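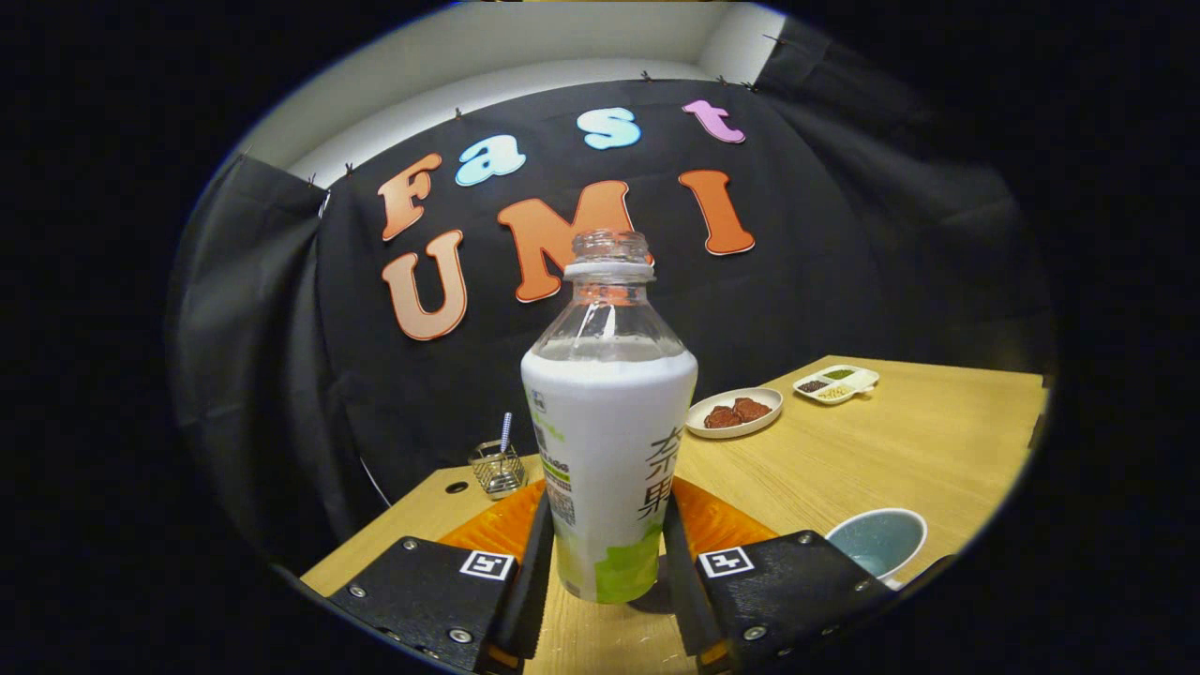 Why Do Drink Bottles Look the Way They Do?

By Awuor Ondieki

Many children drink from a plastic bottle and then throw it in the bin without looking at it. I did the same when I was small. But a bottle has many parts, and each part has a job. Let us start at the top and go down.

The neck

When the cap is off, you can see lines going around the neck. They are called threads. A thread is like a small road that goes around and down. The cap has the same kind of road on its inside. When you turn the cap, the two roads slide along each other and the cap is pulled down tight.

Under the threads there is a ring, which sticks out more than the threads do. In the factory, machines can hold the bottle by this ring and move it along. The bottle hangs from it like a coat on a hook!

The shoulder

The part where the bottle becomes wide is called the shoulder, the same word as for your own body. If the plastic is clear, you can look through it and see where the drink stops and the air begins. The top of the drink is always level when the bottle stands still. Try to tip a closed bottle slowly to one side. The bottle leans, but the top of the drink stays flat.

The label

The label is the clothing of the bottle. It tells you what is inside, and it can be written in any language of the world. On a bottle of tea from China you may find this sign:

茶

It means "tea" and people in China say it like "cha." In many other languages the word for tea also sounds like this. In Swahili it is "chai," and that is what my grandmother calls it.

Look also for pictures on a label. Green leaves are often used for tea, because tea is made from the leaves of a plant. The very small print is for the grown-ups, but you can read it too. It tells what the drink is made of and how much sugar it has.

How a bottle is born

A plastic bottle begins as a short, thick tube. The neck is already finished, with its threads and its ring, but the rest looks like a test tube. The tube is made warm and soft. Then it is stretched and air is blown into it, inside a mold, until it takes the shape of the mold.

Something to try

You need 2 empty bottles of the same size, with their caps, and some water.

Fill one bottle with water up to the neck and close it well. Close the other one with only air inside. Now squeeze them both. The air bottle gives way easily, and the full one feels hard. Air can be pressed into a smaller space, but water almost cannot.

Then open both bottles, pour the water on a plant, and put the bottles in the recycling.

Words to remember

Thread: the raised line that goes around the neck of a bottle.
Shoulder: the part between the neck and the body.
Mold: a hollow form that gives something its shape.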